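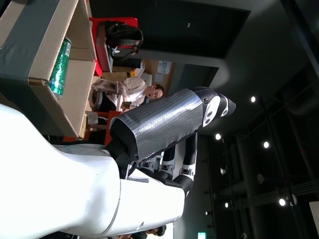 Avant-bras gainé et main du robot, canette verte dans le carton.

Cahier d'atelier, avril, reprise à 10 h

Arrêt sur défaut au cycle 245 de la série « canette » : perte de communication avec la main du bras gainé, code 2 au contrôleur Han. Le bras a gardé sa position, les doigts ne répondaient plus. Arrêt d'urgence, puis redémarrage complet. Même défaut deux cycles plus tard, encore en extension.

Journal relu sur le poste Irkomau : environ 2 027 trames perdues avant la coupure, toutes quand le poignet tourne coude tendu. Bras replié, rien. Je penche pour le câble côté poignet, qui doit tirer sous la gaine. À confirmer une fois celle-ci ouverte.

Point sécurité : à la coupure, la main ne relâche pas. Ne pas essayer de reprendre la canette à la main tant que la puissance est mise. Ajouté à la fiche Madach.

À faire :
- ouvrir la gaine, contrôler le connecteur et la longueur de mou
- brider la rotation du poignet dans Grulteso en attendant
- demander un câble de rechange
- refaire la série depuis zéro, les cycles déjà passés ne comptent pas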